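Using a floor basket to tidy a living room or study

A basket on the floor is a simple way to clear a room of small things that have ended up in the wrong place. You fill it as you go and empty it at the end. The method below suits a room with a desk and some soft seating, and it takes me 11 minutes on most evenings.

Choosing the basket

Go for something shallow and light. A deep basket hides what is at the bottom, and after a week you forget what went in. Mine is oval and made of cream plastic, with small holes along the sides and a brown woven rim. It weighs very little and wipes clean with a damp cloth.

Avoid anything with a lid. You want to be able to drop things in with one hand while the other is holding a cup or a pile of post.

Before you start, empty the basket completely and set it on the bare floor, away from the door and within reach of the seat you use most.

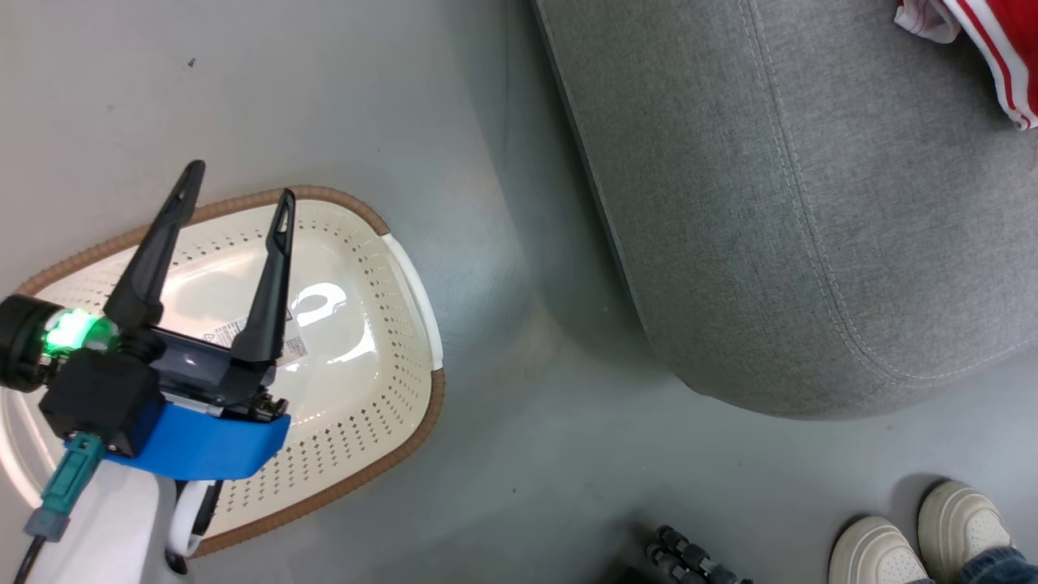 Lăcrămioara Hodoroagă wrote to say that she had tried the same thing with two baskets, one for cloth and one for everything else, and went back to one within the month because she spent longer sorting than tidying. I would agree with that. One basket, and sort it at the end.

Step 1. Do the seating first

Cushions and seats collect more than any other spot in the room. Lift off clothes, throws and cloths and put them straight into the basket. Run your hand down the sides of the seat as well. Leave cushions where they are until the loose things are gone, then straighten them.

Don't fold anything yet. Folding is a separate job and it will slow you down - a crumpled cloth can wait in the basket for ten minutes without coming to harm.

Step 2. Go round the edges

Work along the walls in one direction. Pick up only what is on the floor or hanging off furniture. Leave the desktop for another time, as papers need reading and that takes longer than you think.

If the basket fills up before you have been all the way round, stop and empty it. A heaped basket sheds things on the way to the bedroom.

Step 3. Look under the desk

Cables are the main nuisance here. Loop any spare length into a loose coil and keep it to the back, where feet and chair legs won't catch it. Don't wind it tightly round a plug or adaptor, and don't put anything soft on top of a power supply.

If your desk is on castors, check that no cable lies across the path of a wheel before you roll it. I flattened a good lead that way in October. Lock the castors again afterwards if they have locks.

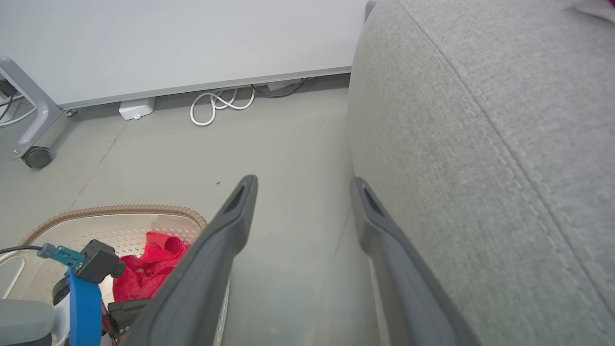 Should cables that aren't in use go in the basket too?
Put them in if they are unplugged at both ends. Anything still connected stays where it is, and you can coil the slack on the floor.

Step 4. Empty the basket

Carry it to the bed or a table and make four piles: wash, wardrobe, other rooms, throw away. Put the washing in the machine or the laundry bin first, then take each of the other piles where it belongs. Shake any crumbs out of the basket over the bin and put it back in its place.

If you do this every day there will rarely be more than 6 things in it. Leave it for a fortnight and you will be at it for most of an evening.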